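Ambulatory Monitoring After Ablation: Questions on Timing, Duration and What Counts as a Recurrence

Atrial fibrillation recurrence after catheter ablation is usually reported as a single percentage at 12 months. Fionnuala Rafferty, MD, a cardiac electrophysiologist, has spent the past several years arguing that the percentage means little unless the reader knows how hard the investigators looked. She is the lead author of a registry analysis from the Keren Heart Rhythm Group that compared three monitoring schedules in the same patients. She discussed the work, and its limits, with this publication in December.

The analysis covered 600 patients who had a first ablation for paroxysmal or early persistent atrial fibrillation. All wore a continuous patch monitor for two weeks at three, six and 12 months. From those recordings the group reconstructed what would have been found with a 24-hour recording at each visit, and with an ECG alone. The definition of recurrence was the conventional one: any atrial tachyarrhythmia lasting at least 30 seconds, outside a blanking period of eight weeks.

"The 30-second rule is a convention. It was adopted because people needed a common number," Rafferty said. "It has the advantage that everyone uses it. It has the disadvantage that a patient with 40 seconds of atrial fibrillation in a year is counted in the same column as a patient who is in it half the time."

Of the 600 patients, 296 met the definition on the full set of patch recordings. Far fewer would have met it on the office ECG alone. Rafferty declined to describe the difference as a failure of the shorter methods.

"An ECG in the office tells you the rhythm at that visit. If the patient has a short episode twice a month, you will almost never see it. That is arithmetic," she said. "What concerns me is when a trial with ECG follow-up is set beside a trial with two-week patches and somebody reads the first one as the better procedure."

She gave the example of a patient who reports feeling well, has sinus rhythm at every visit and is told that the ablation was a success. The patch shows three episodes, the longest lasting four minutes. Under the definition the patient is a treatment failure. Whether anything in that patient's care should change is a separate question, and the registry was not designed to answer it.

Burden as an endpoint

Much of the conversation dealt with arrhythmia burden, the share of monitored time spent in atrial fibrillation. Rafferty favors reporting it next to time to first recurrence. In the registry, most patients with a recurrence had a low burden at 12 months, and the distribution was strongly skewed. A small group accounted for most of the total hours.

"You can't summarize that with a mean. I would ask for the median, the quartiles and a plot of every patient," she said. "If the journal has room for only one figure, it should be that one."

Burden has problems of its own. An intermittent patch samples a fraction of the year, and episodes tend to cluster. A patient monitored during a quiet period will have a burden of zero; the same patient monitored a month later might not. Implanted loop recorders avoid this, but they add a procedure and cost, and their detection algorithms can misclassify frequent ectopic beats.

The group used a subset of 16 patients who already had loop recorders to check the patch estimates. Agreement was good at the two extremes and poor in the middle. Rafferty called the subset too small to support a correction factor and said that the paper does not offer one.

"We were asked by a reviewer to fit a model to it. We said no," she said. "It would have had an interval so wide that the number in the center would be an invitation to misuse."

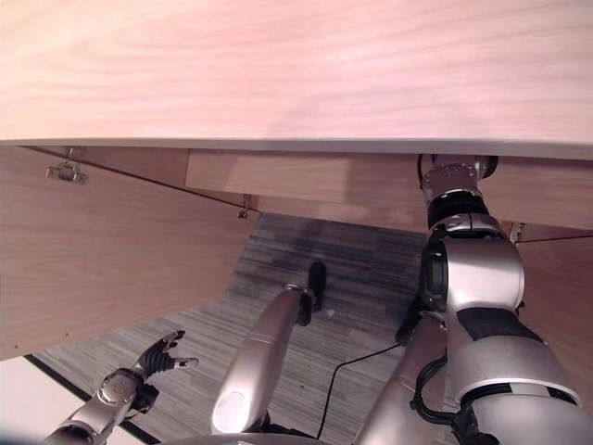

Drahomíra Tichý, PhD, the biostatistician on the project, joined the second half of the interview. Her main interest is in missing data. Not every patient wore every patch for the full two weeks. Skin irritation was the most frequent reason given for early removal, followed by travel and by patches that came off during exercise.

"The usual practice is to take the hours you have and divide," Tichý said. "That assumes the hours you lost look like the hours you kept. If a patch comes off during exercise, and exercise is when that patient has episodes, the assumption is wrong in a direction you can guess but can't measure."

The group set a minimum wear time before the analysis began and then repeated the main comparison with stricter and looser thresholds. The ranking of the three monitoring schedules did not change. The absolute recurrence rates did, as would be expected, with longer wear time giving more detections.

Tichý also raised the matter of interval censoring. With periodic monitoring, the date of a first recurrence is not known. It is known only that the recurrence was detected in one window and not in the window before it. Many published curves treat the date of detection as the date of the event, which produces the familiar step at each scheduled visit.

"When you see a survival curve with a cliff at six months, it usually means that was when the monitor went on," she said. "There are methods for this. They have been in standard software for a long time. They should be used more."

Adjudication

All episodes flagged by the patch software were read by two physicians who did not know the patient's symptoms or treatment. Disagreements went to a third reader. The recordings were processed with Parodel, a review platform that the group also uses for clinical work, and stored at the Niruvano core laboratory.

The most common reason for disagreement was the distinction between atrial tachycardia and atrial fibrillation with periods of organized activity. For the primary endpoint this did not matter, since both count. For a clinician planning a repeat procedure it matters a good deal, and Rafferty would like future studies to report the two separately where the tracing allows. A single-lead patch often does not allow it.

She was more cautious on the subject of automated reading. The software was sensitive for long episodes. Near the 30-second threshold it produced false positives, mainly runs of atrial ectopy and artifact from muscle activity. A study that relied on the automated output would have reported a higher recurrence rate from identical recordings.

"I don't object to the software. We couldn't do the work without it," Rafferty said. "I object to a methods section that says 'episodes were detected' and leaves it there. Detected by what, and who looked?"

The blanking period

Asked about the eight-week blanking period, Rafferty said that the group had debated it at length. Early arrhythmia after ablation can reflect inflammation and may resolve without treatment. It also predicts later recurrence, and in the registry that association was stronger for episodes late in the blanking period than for those in the first two weeks.

The patch schedule did not cover those early weeks. The finding comes from patients who had monitoring ordered for symptoms, and is therefore subject to selection. Tichý described it as suitable for a supplement and not for the abstract, which is where it was placed.

Neither investigator would recommend a change in practice on the basis of the analysis. Rafferty does not use two-week patches for every patient after ablation. In her clinic, a patient without symptoms and with a continuing indication for anticoagulation on stroke risk grounds has an ECG at each visit, and further monitoring if something prompts it. Patients who want to discuss stopping anticoagulation are monitored for longer, with the caution that no schedule short of continuous recording can exclude asymptomatic episodes.

"The stroke question is the one patients ask first, and it is the one where we have the least to tell them from this data set," she said. "There were very few strokes. I would not draw anything from them."

A follow-on project, known as Ó Dálaigh within the group, will enroll patients before ablation and monitor them on both sides of the procedure. The purpose is to report change in burden for each patient, with the preprocedural recording as the reference. Tichý has written the analysis plan, which specifies the handling of incomplete wear, the treatment of patients who undergo a second ablation and the rule for patients who restart antiarrhythmic drugs.

The last of these took the most time to settle. Counting a restarted drug as a failure penalizes centers that treat early. Ignoring it credits the ablation with the effect of the drug. The plan reports both analyses and names the first as primary.

"People will disagree with the choice," Tichý said. "They will at least be able to see that it was made before we had any results."

Enrollment is expected to begin once the monitoring contract is signed. Rafferty said that the group intends to release the adjudicated episode list, with start times and durations, along with the first report.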